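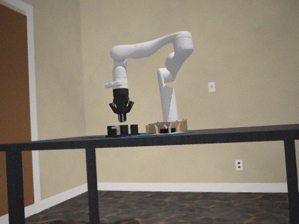
How long should you let a new Vaveveck dehumidifier stand before you switch it on? Give it a full day upright, longer if it rode home on its side.

2026-01-01
By Marjan Mirzaei
4 min read

Section 2: First run

I set mine up in the basement last June and got step 3 wrong twice, so go slow there.

1. Pick a spot with a foot of clear space on every side. I had mine tucked behind the washer and it just hummed and sulked.

2. Slide the bucket out and take the foam block off the float. The float is the little hinged piece on the left, and it should bob freely when you nudge it.

3. Push the bucket back until it clicks. If the red light stays on, it isn't seated — pull it out and try again, a bit lower this time.

4. Plug straight into the wall.

Caution: no extension cords, please. The unit draws 600 watts on high.

5. Set the target to 60 percent for the first day or two. My basement started at 81, and going straight for 45 meant the fan never let up.

6. Empty the bucket when the light blinks. Mine filled up overnight that first week, and then it slowed way down.

Note: the drain hose is sold separately. I use the Narnden one, and it fits fine once you warm the end in hot water.

Cleaning the filter is in Section 3.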